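Pre-session checklist, bin moving demos, Cumham workshop
Filled in by Gemma Caruso, September round, started 7 in the morning

Same form as ever, with my ramblings after each item. Berhanu did the driving on the remote handset and I did the clipboard. If you're showing the arm a task by hand instead, items 3 and 5 matter even more, so please don't skip to the signature!

1. Carts loaded as per the task sheet
OK. Blue bins on the upper and lower shelves, nothing hanging over the edge by more than a lip. One comment though – whoever loads the lower shelf, have a look inside the bins and behind them first. Odds and ends left on a shelf get into the recordings, and then the arm learns that bins come with odds and ends.

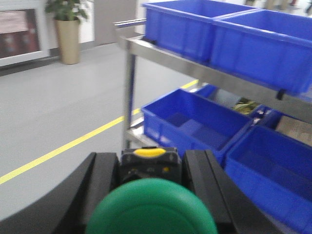 2. Emergency stop
OK. Pressed it twice, once from the handset and once from the wall, and the arm held still both times. Evaristo has asked for a longer lead on the handset (I've asked too, Evaristo, it's on the Vasilakis order).

3. Cart positions against the floor marks
Needs attention. The white tape is fine where it is, but it's only small bits and I'd like bigger ones. A cart that's crept over by a thumb's width doesn't look like much until you're steering by the wrist view and the bin rim isn't where your hands expect it. Check the casters too, and give the cart a proper shove before you believe the brake.

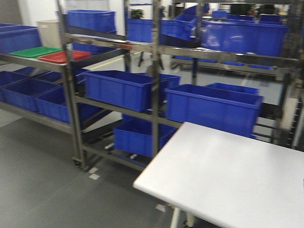

Racks and white table, side view. Caster and tape marks at floor level. Red and green lids on the left-hand rack.

On lids: Etenesh wants them either all on the rack or all back in the store before we record. I don't mind which, just pick one and write it on the sheet.

4. Gripper and fittings
OK. Fingers open and close fully, pads clean, screws nipped up. Gebremedhin found the blue fixture a bit slack last month, so I gave it a good wiggle and it stayed put. Do this with the power off, please.

5. Floor and walkway
OK with a comment. Keep the space between the stand and the cart clear, and anyone watching stays behind the yellow line while the arm is live. I know you can't see much from back there. Potley put up a second screen for exactly this and it's been lovely, so I'm nagging for one.

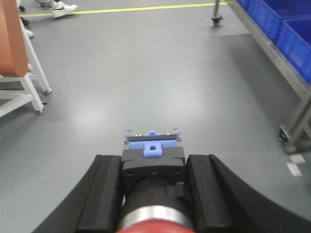
Wrist view, fingers open, nothing held. White stand to the left, steel cart to the right, yellow line at the far end.

6. Demo recordings
22 runs planned, go slowly on the first 2. If you fumble a bin, stop and mark the run as bad – don't try to rescue it, or Tinus will happily copy the fumble.

Outstanding: bigger floor tape (me), lids (Etenesh), handset lead (on order).
Passed for use, G. Caruso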